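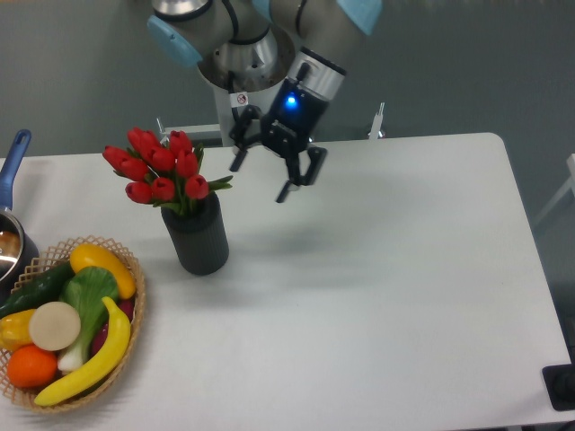 How to Set a Table Centerpiece With Tulips and Fake Vegetables

Start with the vase. Tulips like to flop, so use something tall and straight-sided that holds them by the stems. Dark colors work well under red ones. A ribbed charcoal cylinder hides the murky water you will eventually stop changing.

Cut the stems a little at a time. You can't put any back, as I learned last October with a bunch that ended up in an egg cup. Turn the vase as you add each flower, keep the heads close together, and let a leaf or two stick out. Buy them closed. They'll open soon enough and look tired by the weekend.

Now the basket. Pick a low, round wicker one and set it toward a corner, well away from the vase. Side by side they look like a raffle prize.

Fill it with artificial produce, long things first. A cucumber goes along one side, a curved squash against the rim, and bok choy in the middle to cover whatever you did wrong underneath. Wipe everything with a damp cloth beforehand. Real bok choy wilts, but it has never once collected dust.

Leave the middle of the table alone. You will want to add a candle. My friend Chunhua Fan added a candle, then a runner, then 22 pine cones, and now eats at the counter.

Change the water every other day. Do not water the squash.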